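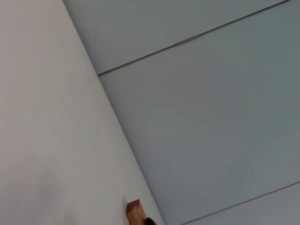 March, notebook 4, dye bench

Started the iron series on the Purves wool today. Last month's madder batch came out too orange, so I've gone back to the plain alum mordant and will shift the colour with iron afterwards, in small steps.

Stock: 200 g scoured yarn, wound into 20 g skeins, tagged with knotted string. Paper tags went to mush again last time. Alum at 15 per cent weight of fibre, dissolved in a jar first. Dye pot filled to 2000 mL. The Hultance hotplate overshoots when set above 80, so I set it to 75 and left it alone.

Skeins went in at 9:40 am. Colour at one hour was a flat brick. Pulled the first two then and left the others in till noon.
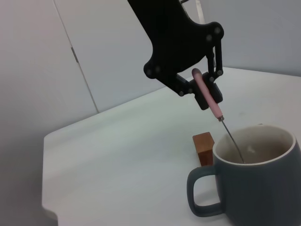
Mug and stirrer.

Iron dip: one skein at 1 per cent, one at 2, one at 4. The 4 per cent skein feels harsh and I wouldn't knit with it. The 2 is a good plum brown, close to the old Hustska sample card but greyer. Rinse water ran clear on the third change for the 1 and 2. The 4 was still bleeding at the fifth and I gave up.

Dillus order number 3732 is the madder used here. The tub before it was 578 and there's a bit left, worth running side by side before we blame the mordant for the orange.
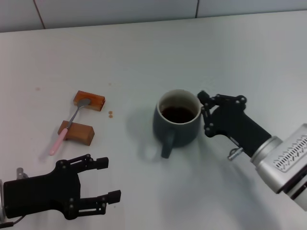 Can the iron bath be used again?
For a second dip at the same strength it's usually too weak, but it's fine for dulling a skein that came out too bright. Label the bucket and keep it away from the yellows.

To do: wash-test the plum skein, descale the big pot, buy string.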